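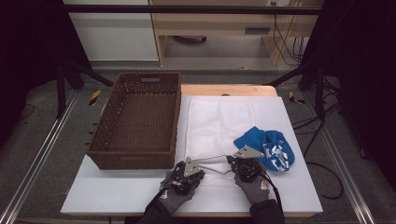

Hand-held grippers at the work table, with a wicker basket, a white mesh cloth and a crumpled piece of blue fabric.

Birkesix releases planning software for handling cloth

Pleltport, 6/14/18

Birkesix has released the first full version of Zetora, its software for planning how two-armed machines pick up, move and put down soft goods. The release follows a trial period at the company's Pleltport site and is open to all members of its partner programme from today.

Zetora takes recordings of people working with a gripper in each hand and turns them into short, editable plans that a control system can carry out. Each plan is made up of steps such as approach, close, lift and release. The software checks every step against the reach and speed limits of the chosen arms before anything is sent to the machine.

Gangadharan Thampi, who leads the planning group at Birkesix, said the work had been shaped by the difficulty of predicting what cloth will do once it is touched.

"A box keeps its shape when you lift it and a shirt does not," he said. "Our earlier planner worked out the whole movement before the first contact and then held to it. That was acceptable for trays and cartons. With fabric, the picture had changed by the second step, and the plan was out of date before the arm had finished lifting."

The new version plans only a short way ahead. After each step it looks again at the work area, compares the outline of the item with what the plan had expected, and then keeps the next step, adjusts it or asks for a new one. Birkesix refers to this as the check step. It can be switched off for rigid items, where it adds time without much benefit.

The release contains 241 ready-made plans. Most deal with everyday household and laundry work: taking an item out of a basket, laying it flat, moving a folded piece from one side of a table to the other, and placing it back. Users may copy any of the plans and change them. The originals are kept in a protected folder and can be restored at any time.

Changes to perception

The part of the software that finds items on the table has been rewritten. The previous version relied heavily on colour and often had trouble with pale cloth on a pale surface. The new one gives more weight to edges, stitching and small shadows along folds, and it reports how sure it is of each outline. Where that figure falls below a level set by the user, the plan pauses and the operator is asked to confirm.

Perforated and mesh fabrics remain a weak point. The fine pattern of holes can be read as a series of edges, and the software may then divide one item into several. Birkesix advises partners who handle a large amount of mesh to use the single-item setting, which treats everything inside a marked area as one piece. A fuller answer is planned but is not part of this release.

Overlapping items are handled more cautiously than before. If one cloth lies partly over another, Zetora will plan for the upper one first and will not offer a grasp on the lower one until the table has been looked at again. Mr Thampi said that some trial users had found this slow – they could see perfectly well where the lower item was – but that the group had chosen to keep the rule as the default setting.

"We would like to relax it, and in time we will," he said. "At present the cost of a wrong grasp is that two items come up together, and the operator has to stop the line and separate them by hand. The extra look takes less time than that."

Baskets and other open containers are now stored as fixed shapes with a marked rim. The planner keeps both grippers clear of the rim by a set distance on the way in and on the way out. The distance can be changed for each container, and partners with flexible or woven baskets are advised to begin with the larger of the two suggested values.

Recording and editing

Plans begin as recordings of a person doing the task. A new timeline view shows the left and right grippers on separate rows, with the opening and closing of each marked. An editor can trim a pause, split a long step into two, or remove a movement that served no purpose. Under the earlier version, a recording with one poor grasp usually had to be made again from the start.

The timeline also marks moments when the two grippers come close to each other. Handovers and two-handed pulls need this closeness, and the software therefore does not treat it as a fault. It asks the editor to label it. A label of "intended" allows the planner to keep the movement, while an unlabelled one is opened out to a safe distance.

Recordings made under the previous version can be brought in, up to a limit of 1,000 at a time. The import tool writes a short report listing any that could not be read and the cause in each case. The most common cause during the trial was a mismatch between the clocks of the two grippers. The tool can now correct this if the difference is small and steady. Where the difference drifts during the recording, the file is set aside and left unchanged.

Trial with partner firm

The trial was carried out with Türkmen, a textile care firm that has worked with Birkesix since last November. Its staff prepared roughly 300 recordings and used the editing tools without help from the planning group except at the start.

Comments from the trial led to several changes. The order of the menus was altered so that the check step settings sit beside the plan and no longer in a separate window. Warnings are now written in full sentences. A request for larger buttons on the pause screen was also met, after operators reported that they were hard to press while wearing gloves.

Türkmen also asked for a way to compare two versions of the same plan. This has been included in a simple form: both versions are shown side by side, with the changed steps marked, and either can be run in simulation. Comparison of more than two versions is not supported.

The firm will continue as a test partner for the next version. No other trial partners have been named.

Known limits

Birkesix has published a list of known limits with the release. Zetora does not plan for wet cloth, for items longer than the table on which they are placed, or for tasks in which a person and a machine share the same work area at the same time. It does not replace the safety functions of the control system, and partners remain responsible for their own risk assessment before any plan is run on a machine.

Simulation of soft items is described as a guide only. A plan that succeeds in simulation should be run at reduced speed the first time it is used with real goods, and the software applies the reduced speed by default for the first 5 runs of any new or edited plan. The setting can be changed by an administrator, and each change is written to the log.

Some partners had asked for plans to be shared directly between sites. This has been held back. Differences in table height and arm position mean that a plan made at one site may need to be checked in full at another, and the tools for doing so are not yet ready. Plans may still be exported as files and brought in by hand – the receiving site is then shown a list of the measurements to be confirmed.

Availability and support

Existing partners can download the release from the Birkesix partner pages with their usual account. The previous version will receive corrections until the end of November, after which it will remain available but will not be changed. Settings files from that version are converted when the new one is first opened, and a copy of the old file is kept in the same folder.

Written guides to recording, editing and the check step are supplied with the software. A shorter guide for operators covers the pause screen and the confirmation of outlines. Training sessions will be held at the Pleltport site over the summer, with places offered first to partners that already hold recordings in the older format.

Mr Thampi said that work on the next version had begun and that mesh fabrics would be its main subject. "Partners have been clear about what they want from us there," he said. "We have a method that performs well on flat pieces and poorly on creased ones. It will be released when it can deal with both."

Questions about the release should be sent to the Birkesix partner desk. Faults should be reported through the form inside the software, which attaches the plan and the log automatically.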